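### 3.2 Furniture in the guest rooms

The second part of the survey was made in Clomwood in April. We asked the owners of small hotels which pieces of furniture they had kept during renovation, and 245 of them answered. Beds and carpets were replaced most often. Coat racks were kept more often than we expected, also where a wardrobe had been built in (Ormsby and Keskin give a similar result for Makori). Figure 2 shows a tall rack of turned wood, with short rounded pegs at several heights. 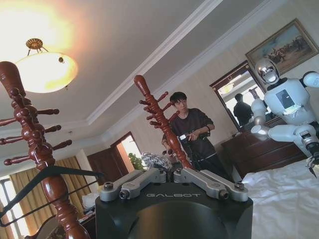
### 3.3 Cost of repair

Owners reported the repair costs for two years only.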